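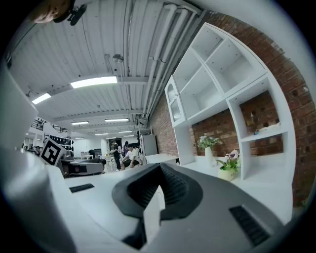 What does a measurement need besides a number?

Every measurement needs a unit, and it needs a statement of how far the true value may lie from the number given. A length written as 30 is of no use to a reader. A length written as 30 mm can be used for rough work. A length written as 30 mm, plus or minus 2 mm, can be compared with another length, added to it, or rejected.

Chapter 4
Uncertainty in Length and Mass

4.1 Scope of the chapter

The first three chapters dealt with units and with the reading of scales. This chapter deals with the spread of results that remains when the unit is correct and the scale has been read with care. The treatment is limited to length and mass. Time and temperature are taken up in Chapter 6, where drift must also be considered.

The reader should be able to find a mean and round a result to a stated number of figures. No calculus is used before Section 4.7.

4.2 Terms

Error is the difference between a measured value and the true value. It has a sign. In most work the true value is not known, so the error is not known either.

Uncertainty is the width of the range in which the true value is expected to lie. It has no sign and can be estimated from the instrument, from repeated readings, or from both.

Resolution is the smallest change that an instrument can show. A balance with a resolution of 1 g may still be wrong by 2 g if it has been set badly – resolution and accuracy are separate properties and must be reported separately.

4.3 Random and systematic effects

A random effect changes from one reading to the next. Its influence on the mean becomes smaller as readings are added. If the readings are independent, the uncertainty of the mean falls with the square root of their number, so that 100 readings give a mean ten times less uncertain than a single reading.

A systematic effect is the same in every reading. Taking 1000 readings with a ruler whose end is worn gives a very steady mean that is still wrong. Such effects are found by checking against a reference, or by repeating the work with a different method.

The exercise known as the Yurchenko bar shows both effects. A steel bar is measured 30 times by one person and then 30 times by a second person using another ruler. The spread within each set is random. The gap between the two means, if it is larger than the spread can explain, points to a systematic effect in at least one ruler or one method of reading. The data tables used in Section 4.5 were prepared by Vasylyna Hrytsenko and are given in full in Appendix B.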